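FOR IMMEDIATE RELEASE

3/17/25

Urton Revises Folding Specification for Pruka T-Shirt Line

Share 13 | Comments 2

ZASTCOMBE – Urton today issued a revised folding specification for its Pruka line of short-sleeve T-shirts. The document replaces the earlier shop standard and applies to all adult sizes packed at the Zastcombe site.

The specification sets one folding sequence. The shirt is laid flat on a white work surface with the collar away from the operator and the hem toward the operator. One side is turned in over the body, sleeve included, and the second side follows. The hem is then brought up to the collar in two folds. Fabric must be smoothed by hand after each side fold, and any ridge near the neckline must be opened out before the next step.

White tabletops are now required at every folding station. Pale shades, including the mint green in the current Pruka range, had been folded on gray surfaces, where creases were harder to judge under overhead light.
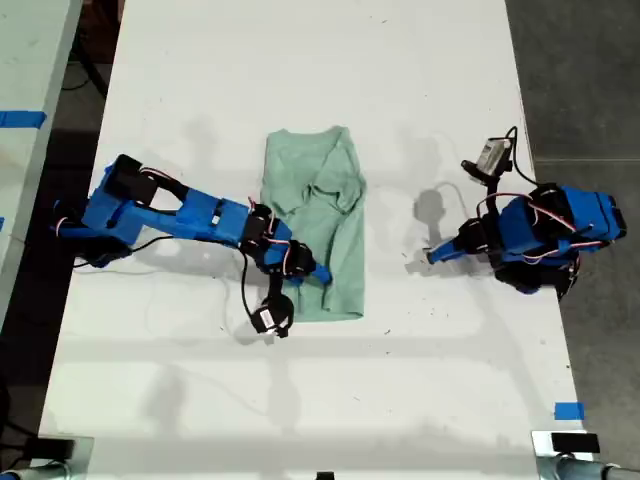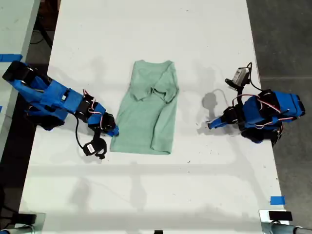 Mint-green T-shirt on a white tabletop, partly folded, with creasing near the neckline.

"The side fold is where most of the variation comes in," said Ognjen Pavlović, packing standards lead at Urton. "If the sleeve is bunched under the fold, the finished panel is thicker on one side and the stack leans. The old sheet did not address that. The new one does."

Urton reviewed 1,419 folded shirts while preparing the revision. Over 700 were refolded for uneven thickness. Finished shirts are checked against a Kozma folding board – a flat template placed on top of the panel – and shirts that extend past the board on any side are returned to the station.

The specification covers knit T-shirts only. A separate document for long-sleeve items is planned for May. Printed copies are available from the Urton packing office in Zastcombe on request.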